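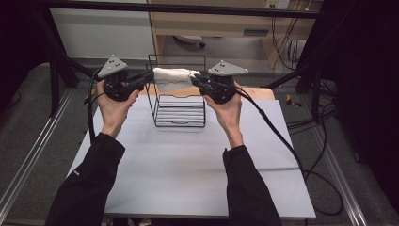
Visit to Naltside, November

We were 8 visitors in the morning group, and Canan Dursun received us at the door with tea. I went mostly for the household part. She told us that a rolled cloth is more difficult to put on a wire rack than a folded one, and I believe her, my towels at home do the same. Milagros Jara asked many questions about the rods. The tour took 27 minutes, a little short for me. The bus back leaves at 2.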